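30 Nov 2021. Gripper bench, handheld no. 2. Page continues from the calibration mess.

Rules for handheld cloth demos, draft 4. Drafts 1 to 3 were lost to good intentions.

- Check both finger markers before the first take. Clean, flat, nothing over the white border. A smudge costs the whole run and you find out at export.
- Screws on the finger plates: snug, then stop. Usha stripped one in June and we still have the bit stuck in it.
- Pads get wiped between cloths. Lint in the ribs changes the grip, and then we are collecting data on lint.
- Own fingers stay behind the jaws. If you help the cloth along by hand, mark the take as failed. Yes, even a little. Elis.
- Start with jaws open, hold still, then move. Speed is whatever you could do while carrying soup.
- Failed takes are kept and labeled. Last batch was 400 takes, 61 of them with no label at all, and I spent an afternoon guessing what past me had meant by them.

Still arguing about start pose. The Garnham sheet says "cloth presented neutrally," a phrase I have now read enough times to dislike. My version: flat on the table, long way toward the operator, both jaws in view and open before anything is touched. Folds are allowed if the task card says so.
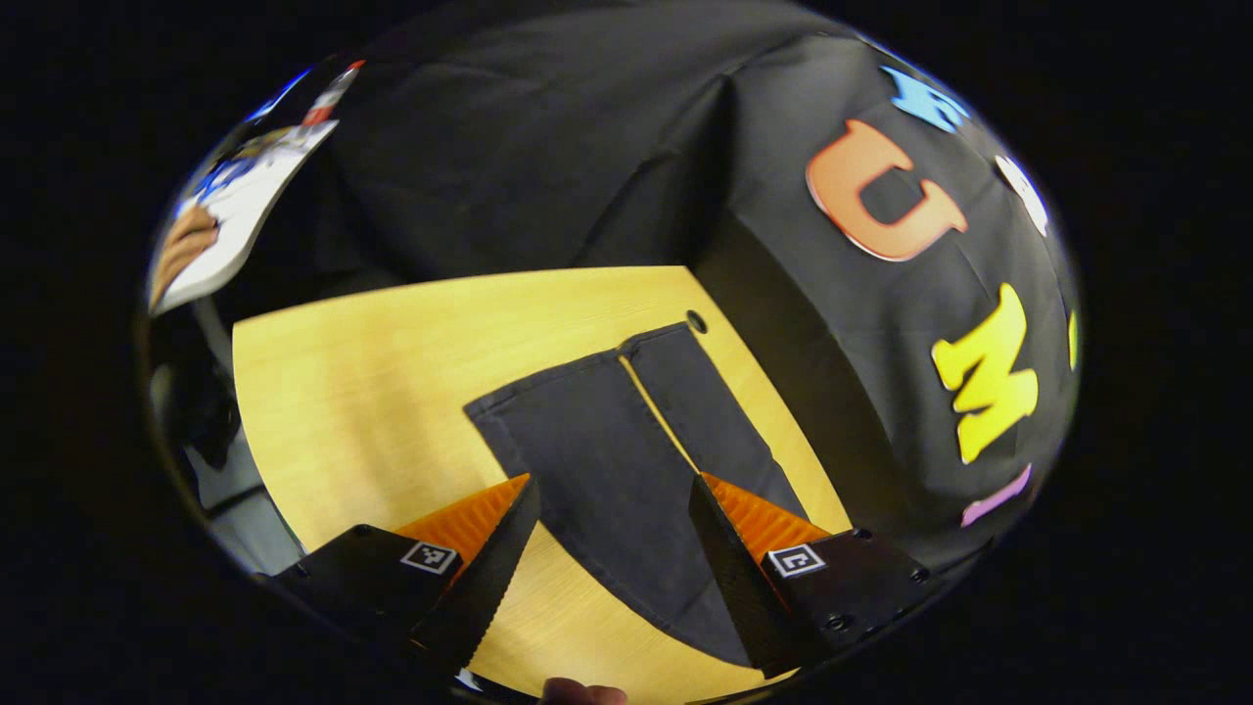 Bhavana objects to the open-jaw rule: if every take starts the same way, the policy learns one opening and sulks at all the others. She wants the start width varied on purpose and written on the card. Fair. I had been proud of that rule.

Compromise for now - open, but not always fully, width noted before the take and never filled in later from memory. Barbara to add a box on the card. Ask Ok-hee whether the export script will choke on an extra field, as it did on the last one.

Spare pads are down to 2. Order more before draft 5.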